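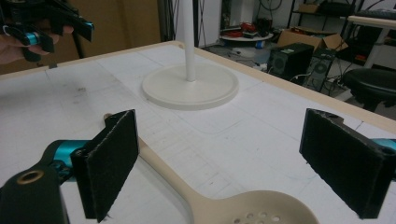 Welcome back, everybody, and thank you for moving the session to Saturday morning (I know it was a lot to ask). These notes go with the second half of our unit on measured drawing, and they pick up right where we ran out of time, in the middle of scale. If you missed the last meeting, borrow somebody's notes on reading a floor plan first and then come back to this.

## Choosing a scale

A scale is just a promise you make to the person reading your drawing. If you say that a quarter inch stands for one foot, then it has to stand for one foot everywhere on the sheet, including that awkward corner by the stairs where you got tired and started squeezing things in. I have squeezed that corner myself, more than once, and it always comes back to bite you when you add up the walls.

For the Kusell house, which we're all drawing this term, I'd like you to use quarter-inch scale for the floor plans and half-inch for the kitchen. The longest outside wall is 246 inches. Turn that into feet before you do anything else: twenty feet, six inches. At a quarter inch to the foot, your line will be five and one-eighth inches long, so it sits very comfortably on a letter-size sheet with room left over for dimensions. At half-inch scale it doubles to ten and a quarter, and that's when people start turning their paper sideways.

Do the arithmetic in pencil in the margin, please, and leave it there! I like to see it, and if something goes wrong later we can find the spot together.

## Laying out the sheet

Start light. I mean really light, with a hard pencil and hardly any pressure, so light that you wonder whether you've drawn anything. These first lines are only there to help you, and the darker ones come later.

1. Draw your border, half an inch in from each edge.
2. Block out the title space in the lower right corner.
3. Find the middle of what's left and mark it with a small cross.
4. Place the longest wall first, then work around the house clockwise.
5. Check that your last corner meets your first one.

If step five fails by a hair, that's a pencil problem and you can live with it. If it fails by more than a sixteenth of an inch, go back to your field measurements. Nine times in ten somebody has written down an inside length and used it as an outside one. Remember that the outside walls in this house are 6 inches thick, plaster and all, and the old pantry wall is 8.

## Line weights

We'll keep to three: heavy for anything you've cut through, medium for edges you can see beyond the cut, and light for dimensions and notes. Macario Olvera, who taught me to draft a very long time ago, used to hold our sheets up at the far end of the room and ask what we could still make out. I still do it with my own work (my family finds this funny) and I'd encourage you to try it before you hand anything in.

## For next time

- Finish the ground floor plan in pencil. No ink yet.
- Read the chapter on stairs in the Rustad reader and try the 5 problems at the end.
- Bring your tape measure and your field sketches, even the messy ones.

The Lidlow porch can wait until after we've talked about roofs, so don't worry if you haven't started it. I'll stay half an hour after class for anyone who'd like help with fractions.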